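Section 4: Sorting, filling and handing over the packets

Right, so you've got your tub of packets from the Fullberg order and you've cleared a decent bit of bench. This is the part I enjoy most (the labels in section 3 nearly finished me off, so well done for getting here!). Put the kettle on first, because once you're rolling you won't want to stop.

Before you start, check you have the small packets, size 145, and not the 212s. The 212s look fine until you try to get them in the Urkero tray, and then they bow in the middle and pop out again. I've done a whole evening's worth that way – never again.

1. Tip the packets out and turn them all the same way up. Flaps to the left if you're right-handed.

2. Square up a little stack by tapping the short edge on the bench. Don't squeeze it. The corners mark very easily.

3. Fill each packet with one level scoop. The scoop that comes in the Femier kit is the right one, and a kitchen teaspoon will give you too much.

4. Fold the flap over and run a thumbnail along it once. Going back and forth roughs up the paper and the glue won't take.

5. Leave them flat for 2 minutes.

Note: if it's a muggy day, give them a good bit longer, or move the lot into whichever room has the air con. Ours went soft as anything over March.

6. Now pass them across, one at a time, to whoever is packing the tray. Hold the packet near one end so there's plenty left for the other person to take hold of, and don't let go until you feel them take the weight. It sounds fussy, I know, but most of the spills I've had to sweep up came from a packet that both people thought the other one had. 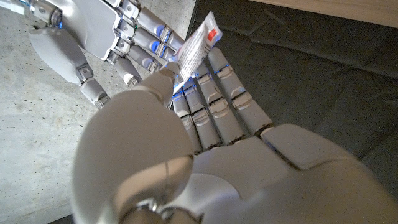
Anwara Siriwardena wrote in after the first version of this guide to say that she passes hers seam side up, so the packer can spot a lifted flap before it goes in the tray, and that she'd put this ahead of everything else in step 6. I've since switched to her way and I reckon she's right, so please add it to your own routine.

7. Stand the packets in the tray with the flaps at the top. Start from the back row and work forward, otherwise you'll be reaching over the finished ones with your sleeve.

8. When a row is full, press the divider in until it clicks. No click means a packet is sitting crooked. Lift it out and try again.

Caution: don't stack filled trays without the lids on. The bottom packets split along the fold and you won't notice until you go to post them.

Any leftovers go back in the tub with the lid down. If you bought the Rathnayake refill (code 1002), its packets are a touch stiffer, so do step 4 with the back of a spoon.

Labels for the outside of the tray are in section 5.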